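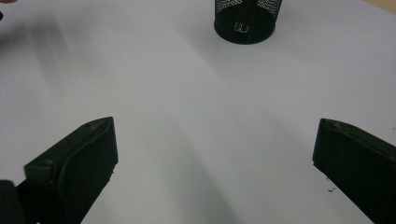 Brurcombe, August 11, 2024

Mesh pen cups for long-handled items
Storage and Small Fixtures > Desk and bench

kerden_bench
Posts: 3836
I keep one black wire-mesh cup on the work table and use it for whatever has a handle. Pens are no trouble. Anything with a wide head is. The head sits well above the rim, the handle slides across the base until it meets the far wall, and the whole load ends up leaning to one side. I want to know what others do before I change the cup. Mine has a solid round base and a rolled rim, narrowing slightly toward the bottom. No liner.

flatstock
Posts: 1530
Change the cup. Mesh weighs next to nothing, so the contents decide where the center of gravity is. A stoneware utensil crock fixes this in one step. 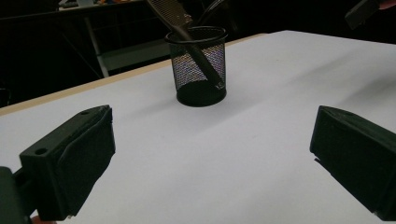 Does a mesh cup need a liner if it only holds handles?
A thin disk of rubber or cork in the bottom is enough. It keeps the handle tips from sliding on the base, and the side walls can stay bare.

kerden_bench
Posts: 3836
I don't want a crock. It chips, and I move the cup several times a day. I also like being able to see through the wall to what is at the bottom.

lindsay_st
Posts: 3096
Agree with the OP on weight. A crock is fine next to a stove and a nuisance on a table you clear every evening. I put a steel washer under a cork disk last December and have left it that way. Two points on loading:

Put the heaviest handle in first and lean it away from the side you reach from.

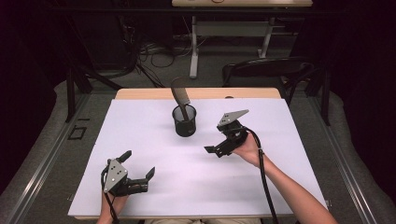 Then put the next one in on the opposite lean, so the handles cross low in the cup and brace each other. With a single wide-headed item there is nothing to brace against, and the washer does all the work.

flatstock
Posts: 1530
A washer sized to fit that base won't add much. You are correcting a cup that is the wrong shape for the job. The Burivis one has a square footprint, which at least gives you corners to trap the handle in.

lindsay_st
Posts: 3096
Square mesh cups bend at the corner welds. I have had 2 go that way. Round holds its shape longer.

kerden_bench
Posts: 3836
Keeping the round one – cork on order, washer from the scrap tin. Soft items are going in a drawer, as the mesh catches fibers. 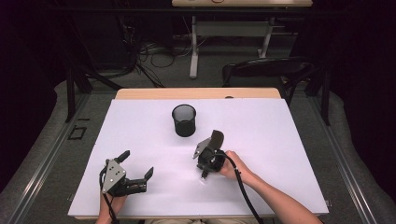
Round mesh cup on the white board, toward the far side of the table.

flatstock
Posts: 1530
Still say crock. Measure the inside of the base before you cut the cork, though. The taper makes it smaller than the rim.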